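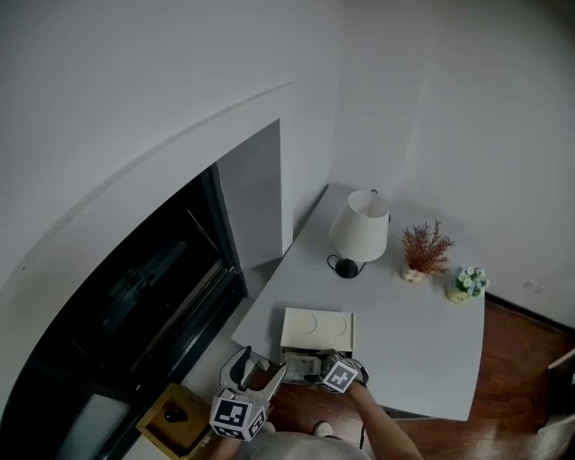

The grey table, mid-sort, with the lamp and both pots still up the back.

I have been putting off the paper box since we moved in. You know the one. Every house has it, and ours has followed us through three rentals and now into the place on Gustby Street, getting heavier each time because whenever we pack we find more bits of paper and shove them in there with the rest.

So in February, in the part of the afternoon when it's too hot to do anything useful outside, I decided the box was getting sorted and that was that. Kettle on, fan on, phone in the other room.

First, the table, because a few of you asked about it after the last post. It's the light grey one I was going on about before Christmas, with the rounded corners (I have a permanent bruise on my hip from the old square one, so rounded corners were my only real demand). I bought it secondhand from Dirk Lambrechts, who was downsizing and wanted it gone by the weekend. He asked for $81, which I thought was very fair, and he threw in the delivery because he has a ute and I have a hatchback with a dodgy boot. I was worried the grey would look a bit office-y against our floor, that reddish-brown timber that shows every crumb. But I love them together! The red warms it right up.

The lamp came with us from the old flat. White drum shade, little round black base, nothing fancy, but I get more use out of it than anything else in the room. My one complaint is the cord. It's thin and black and on a pale table it goes wandering about like a piece of dropped licorice. Maarja Juška (my sister-in-law, regular readers will know her as the woman who irons tea towels) says I should clip it along the back edge and run it down the leg. She's right and I will get to it.

Next to the lamp is my favourite thing I own at the moment, the pot of dried stems. They're a proper rusty orange and all feathery, and they fan out at the top as if someone's given them a fright. The pot is small and cream and round. I'd been a snob about dried arrangements for years, I think because my nan had one in the bathroom that was mostly dust, but these have been brilliant. No water, no dropped petals, no guilt. I take them outside every so often and give them a gentle shake, and that's the whole routine. The smaller pot in the corner is the pale blue-green and white one, in the cream and yellow pot. Seo-ah Cha gave me that when we got the keys. It was on the windowsill in the kitchen to start with and looked a bit lost there, so over it came. I wasn't sure about the blue next to the orange and now I wouldn't split them up.

Right, the box. The lid is the best part of it, if you ask me. It's flat and cream with two shallow round dips pressed into the top, side by side. I've had no end of theories put to me about those dips. Tea lights, says one camp. Coasters, says the other. I put it down on the table while I'm sorting and the dips catch all the paper clips and rubber bands that come off things, so as far as I'm concerned that is what they're for.

Inside, the stack on top was the printed stuff with the greyish-green patterns. It's play money, in case you were about to get excited on my behalf. It belongs to Plultik, a board game Odair Fagundes left at our place after a dinner so long ago that I'm embarrassed to ask if he wants it back. The game's own box gave up the ghost two moves ago, the board and pieces went into a drawstring bag, and the money ended up in with the car rego and the warranties. I can't throw it out because one day we'll play again and I'll be the person who ruined it. It's now got a rubber band around it and a label, and it has been reunited with its bag in the hall cupboard.

Under that, it was a real lucky dip. A warranty for a Himano rice cooker that died in the first flat. A library card for a suburb I no longer live in. Several takeaway menus, one from the Moon on the corner of our old street, which I kept, because I'm sentimental and their eggplant was unbelievable. Birthday cards, which I'm hopeless with. I read every single one, had a little cry at the one from my nan, and put the whole lot straight back in.

My method, for what it's worth, is to do it at the front edge of the table with the box right up close to me, so I'm not leaning. Anything I have to keep for tax goes in one pile and anything I want to keep goes in another. Everything else goes to the recycling without being read a second time. The second reading is where I come unstuck. I'll find a receipt for a jumper and lose ten minutes wondering where the jumper went.

I did have a wooden box down on the floor as well, the little one with the golden-yellow edges and the dark inside. It's my catch-all for odds and ends that haven't got a home yet. I told myself I'd do that one on the same afternoon and of course I didn't. Mitiku Berhe next door reckons you should only ever have one box of bits on the go at a time, and then I went over to his place to borrow a ladder and saw his garage, so I'm taking that with a grain of salt.

All up it took me 49 minutes, which is much less than I'd spent dreading it. The lid goes back on flat now! It used to perch on top at an angle, and I'd stopped noticing until I pressed it down and it sat there properly.

Next job is the cord clips. If anyone has found some that stick to a painted table leg without taking the paint with them, please leave the brand in the comments, and I'll let you know how I go.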